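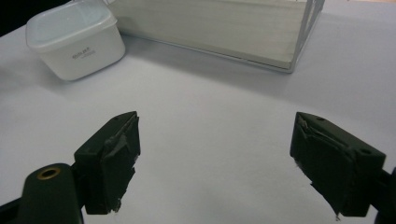 Fig. 4.1 Green fingers, open, with worn pads on both gripping faces.

Plurkon Shared Workshop
Building a Hand-Held Gripper
Handout 4: Fingers, pads and first trials
23 Mar 2018

You should have the frame and linkage finished from Handout 3. If the arms still bind when you squeeze the handle, fix that first. Slacken the pivot screws a quarter turn, work the handle a few times and nip them up again until the play has gone but the arms still drop under their own weight.

4.1 Printing the fingers

The finger file is Stastow, revision 2. Revision 1 had the mounting holes too close to the back edge and the block split when the screws went in. If you have an old print, put it in the scrap box.

Print the blocks lying on their backs, gripping face upwards. Use four walls. A pair takes 384 minutes on the workshop printer, so book a whole session for it. Colour does not matter, but use one reel for both fingers. We have had two reels from the same supplier shrink by different amounts, and the tips then met out of line.

Clean out the holes by hand with a drill bit held in a pin vice. A powered drill melts the plastic and leaves the hole oversize.

4.2 Brass inserts

Set the iron to the temperature marked on the card by the bench. Rest the insert on the hole, lower the iron on to it and let the weight of the iron do most of the work. Stop when the brass is very slightly proud of the surface, take the iron away and press the insert flush with a flat steel offcut. Leave it alone until it has cooled.

An insert that has gone in crooked can be reheated once. After that the plastic around it is too soft to hold and the arm needs printing again.

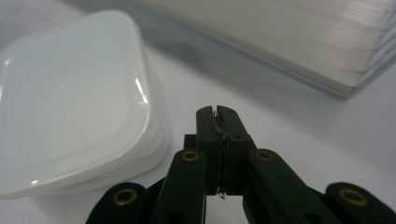
Check the closed position before you go any further. The tips should meet squarely with no light between them at the front. A simple test is to close the fingers on a strip of thin paper and pull. It should hold with the same force whether the strip is near the top of the tips or lower down. If it slips at one end only, put a shim behind one block and try again.

4.3 Pads

Bare plastic will not hold a smooth tub. Cover the gripping face of each finger, taking the covering round the edges so that the end is not on the face itself. Rub it down hard, particularly at the lower tip, where it gets most of the wear.

Pads are a consumable. On the Skistetti test last December a pair went through 638 closings on lidded tubs and was still holding at the end, though the lower edges had lifted well before that. Note the state of the pads in your log each time you start. Renew them when an object begins to turn in the grip, and do both sides together.

4.4 Setting up the table

Use the white table. Put out one tub with a lid and one open tray or basket, with enough room between them to bring the gripper down from above without touching either. The tub should weigh no more than 600 grams with its contents.

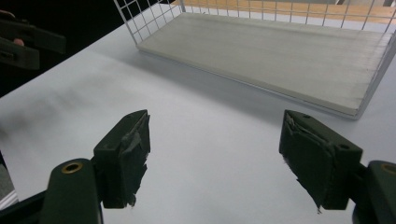
Start each trial with the fingers fully open and well clear of the table. Lower them, close on the object, lift it by a hand's width, move it across and release. Write down the result before starting the next trial: held, slipped or dropped. A tub that goes down on its side counts as dropped.

Do 37 trials per pair of people and swap over whenever you like. Keep the same pads throughout. If you change them part way, begin a new sheet.

4.5 Common faults

One finger arrives before the other: the linkage arms are on the wrong sides. Compare with the drawing in Handout 3.

Tips cross when squeezed hard: pivot screws too slack, or a worn eyelet.

Handle does not spring back: the Ó Flaithearta return spring is fitted upside down. The long leg goes towards the palm.

Before the next session

Bring your log sheets and both fingers, fitted. We will be measuring grip force with the luggage scale, so leave your pads as they are, even if they look rough. Anyone without a finished linkage should come half an hour early.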